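Setting Up a Putting Gate Drill at Home
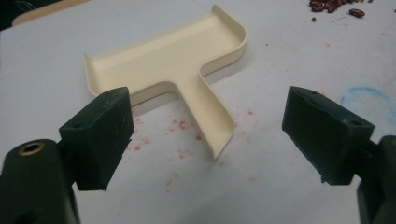

A putting gate tells you whether the putter head is square to the start line when it meets the ball. The drill needs a mat or a flat piece of short carpet, two tees or coins, one ball and a ruler. The whole layout has the form of a capital T, with a wide crossbar and a narrower stem, like the cream plastic tray on the white tabletop. The stem is the path of the ball. The crossbar is the line on which the putter face should sit at address, at a right angle to that path.

Checking the surface

Roll a ball slowly along the mat in both directions. If it drifts the same way towards one side of the room each time, the floor slopes and the results will mislead you. Move the mat, or turn it through 90 degrees, and test again. New mats often hold a curl at the ends. Leave them face down overnight under a few books.

Marking the lines

1. Lay the ruler along the mat and mark the start line with chalk. It should run straight from the ball to the target.
2. Mark the crossbar at the ball end with a set square. Do not judge this by eye.
3. Place the ball on the start line, just in front of the crossbar.
4. Measure 27 cm along the start line from the front of the ball. This is where the gate goes.
5. Set the two tees or coins on either side of the line, leaving a gap of one and a half ball widths.

Hitting the putts

Set the face on the crossbar, then take your stance. Most players do it the other way round and end up twisting the hands to fit. Make a short stroke, back and through the same distance, and keep your head still until the ball has passed the gate.

Hit ten balls and write down how many go through cleanly. A ball that clips the left marker (for a right-handed player) started left, normally with a closed face. A ball that clips the right marker started right. Path has some effect, but the face has far more, so correct the face first.

Once eight out of ten go through, close the gap by a few millimetres. Do not move the gate further away and narrow it in the same session — you will not know which change caused the misses.

Keeping a record

Marichka Lytvynenko, who taught me the drill at Brindness, asks her pupils for 100 putts a week in sets of ten. I began in August and my notebook now stands at 2,735. Record the gap, the distance and the score for each set, and note which side the misses were on. Chalk wears off after a few sessions, so check the crossbar with the set square before you start again.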